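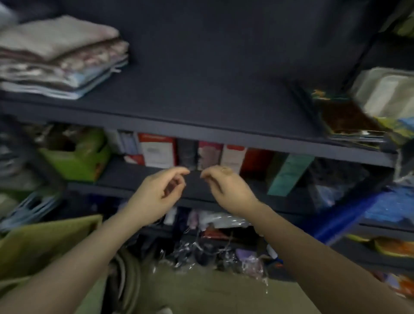
Chapter 6
Painting the Small Scale Aircraft

In the earlier chapters we have built the model and closed its seams. Now we come to the paint. Many beginners think that this is the easy part, and they finish it in one evening. The result is often a thick coat which hides the panel lines that the maker of the kit has cut with so much care.

This chapter treats the work in the order in which you will do it: cleaning, primer, base color, masking, and the clear coat before the decals. Weathering has its own place in Chapter 7. The student should read the whole chapter once before opening a jar, as some choices made at the primer stage cannot be changed later.

6.1 What paint must do on a model

Paint on a real aircraft protects the metal. On a model it has only to look right and to stay on the plastic. For this we need a thin film. On a 1/72 wing, a coat that seems thin to your eye may already be too thick for the scale, and a raised edge between two colors will be seen at once.

There is also the question of how light or dark the color should be. A small object painted in the exact color of the full-size machine usually looks too dark. Many modelers therefore add a little white or light gray to the mix. How much to add is a matter of taste, and you will meet builders who add none at all. Make a test on a piece of scrap plastic and look at it by daylight before you decide.

6.2 The practice model

The exercises in this chapter use the Ravano trainer, which you have assembled in Chapter 5. It has a simple shape and large flat areas, and it can be stripped and painted again if the first try goes badly. The colors are from the Fastum acrylic range. If you use enamel – some clubs still prefer it – please allow longer drying times than those given in the tables.

Our main scheme is that of the aircraft 1,232, a trainer of the Dendenside flying school, in silver with yellow bands. The second scheme, in two grays, is for students who want more practice in masking soft edges. The Magesa sheet has the markings for both, but the yellow bands are to be painted and not taken from the sheet.

6.3 Cleaning the surface

Wash the model in lukewarm water with one drop of dish soap. Use a soft brush and go along the panel lines, where the sanding dust collects. Rinse it well and let it dry in the air overnight. Do not rub it with a paper towel.

After washing, hold the model by a stick pushed into the exhaust opening, or wear thin gloves. Oil from the fingers is enough to make the primer pull back in small circles. Should this happen, wait until the primer is fully hard, sand the place with fine paper, and apply it again.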